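Look Up, For Once

I used to walk into a building and check out the floor, the chairs, maybe the coffee. Then my friend Sorcha Strachan dragged me to Seixas, the old Jondau offices, and made me stand in the lobby with my head tipped back until my neck hurt. I've been a ceiling person ever since (sorry to everyone who has to walk behind me).

What gets me is how much metal there is up there, and how little of it anyone bothers to hide now! When I started writing about interiors, you covered all that stuff with white tile and called it a day. Now the trays and grids are out in the open, and I love it. Slats, mesh, those long strips of bright white light cutting across everything. Put a big warm stretch of wood next to it and I'm completely sold.

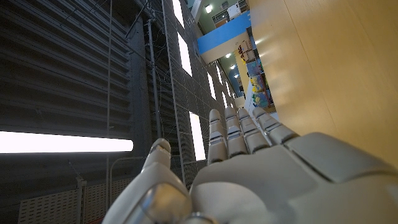
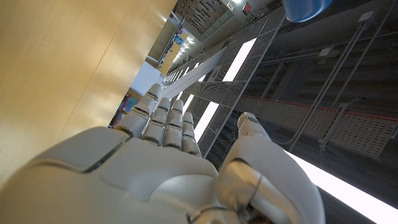 Sorcha thinks I'm getting carried away, and she has a point about dust. Open mesh collects it like crazy, and her crew spent 2 days up on a lift in July with vacuums and a lot of complaining. I asked whether she'd go back to plain tile. She thought about it over a whole sandwich and said no, but she'd want a better ladder.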